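Kakero Newsletter, January 11, 2022

From the test room: why the arm stopped holding on

Readers of our last issue asked what happened with the fruit task at the Darel site, and why it was missing from the results table. The short reply is that we took it out ourselves. There was a fault in the way the hand decides that it has a grip, and until it was understood we did not want to print a success rate which we could not defend.

The task itself is simple to say. There is a yellow basket on a table and an open compartment beside it, and the arm must carry red fruit between the two. We chose fruit because it is round, heavy for its size and never twice the same shape. For this purpose a wooden ball is too kind to the hand.

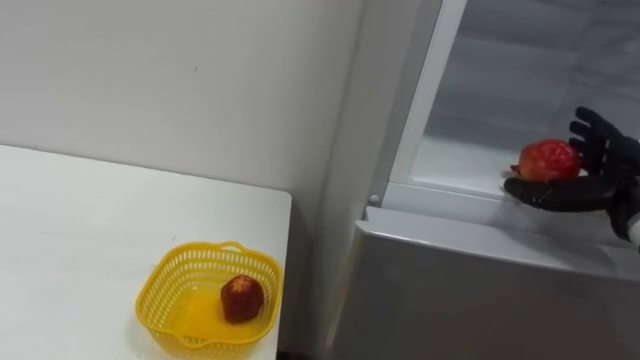
One fruit in the hand at the compartment, one in the basket. Test room, Darel.

The fault came in the evening part of a long run. The programme had been started 2,192 times since May, counting all the short and broken attempts, and 908 of these were with the present fingers. In three of the last runs the hand opened by itself while the arm was still moving. Two fruits fell on the table and rolled. The third fell to the floor in the gap, and the arm went on with its path, closed on air at the end of it, and reported a good result.

For me this last thing is the serious one. A dropped fruit is a cleaning job. A machine that drops something and then writes "completed" in its log is a machine whose log cannot be trusted, and we had to go back and read the older logs with this in mind. It took six working days. I am sorry to the colleagues at Tolta who were waiting for the table in that time.

The cause was found in two places. The first is the current reading of the thumb. When the thumb motor becomes warm, its reading drifts upwards, and the controller believes that the thumb presses harder than it does. So it relaxes a little, to protect the fruit. After some minutes of work it relaxes again. On a light object you would never notice it, but a heavy fruit held from the side begins to slide.
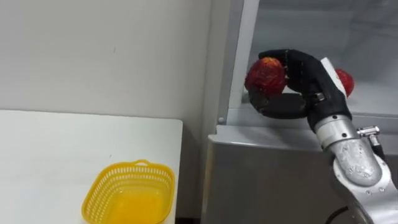
The second place is the doorway. The most difficult moment of the whole path is when the hand passes over the front lip of the compartment, for the space is narrow and the wrist must turn. If the fruit touches the edge, even softly, the fingers feel a push and the controller reads this push as grip force. Together with the warm thumb it was enough to make the hand open. Each error alone was inside the limit we had set, and for this reason our checks had passed them both.

The final check, which should have caught the lost fruit, looked only at whether the fingers had reached their closing position. They had. It did not ask if there was something between them. This check was written for an older gripper with two flat jaws, where an empty closing gives a different position, and it was copied to the new hand without a second thought. I was the one who copied it.
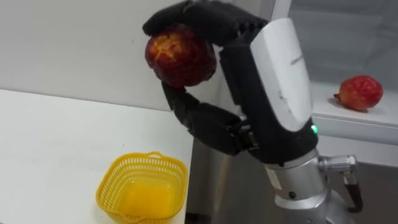 Pomegranate held between the upper fingers and the thumb, with the basket below and a second fruit on the ledge.

What we have changed until now: the thumb reading is set to zero before every pick, with the hand open. A sudden rise in force near the lip now makes the arm stop and wait for a person, and it does not change the grip. The final check compares the weight at the wrist before and after the pick. If the weight is missing, the run is marked as failed, whatever the fingers say.

We have also written down a rule for people. When the arm stops near the compartment, please do not reach in to save the fruit. Press the stop button first, walk to the table side, and only then take it out of the hand. One of us did reach in during the evening runs. There was no injury, but the arm was still under power and it could have continued.

The long run will be repeated with the Urbańczyk hand controller, old settings first and new settings after, in the same room and with the same basket. The table for this task will be printed when both parts are finished. Groups who use the same closing check on their own hands are asked to look at it now, and we can send the corrected version to any member who writes to the Kakero office.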